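Chapter 4
Gathering Good Examples

A learning system knows only what it has been shown, so we must begin with the showing.
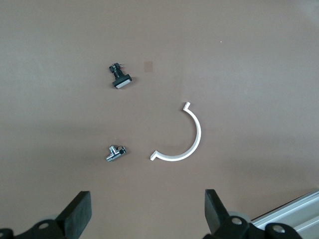

A reader of our first edition, writing from Bravasdale, asked why anyone should bother with thousands of examples when a patient person could simply write down the rules for picking up a pipe fitting. It is a fair question, and I have been asked it many times since, usually by people who have written a good many rules themselves.

My reply is to try it! Sit down with a pencil and describe how you take hold of a small chrome fitting lying on its side. You will manage the first few lines happily enough, and then you will come to the matter of which way it is turned, and how the light slides about on it, and what to do if a white bracket lies close by (your fingers have always known, but they are poor at dictation).

In the Motaung exercises, which we shall follow through this chapter and the next, the pupils collected 3112 attempts with a gripper and kept 2800 of them for training. Each attempt was stored with the views from the wrist camera and the movements of the fingers, using the Prerkodix recorder described in Appendix B. We shall look at the attempts that were left out as well, and I hope you will grow rather fond of them.

Before reading on, please set out three small parts on a plain table and move them between attempts. Keep a notebook beside you and write down each new arrangement. Section 4.1 begins with what to put in it.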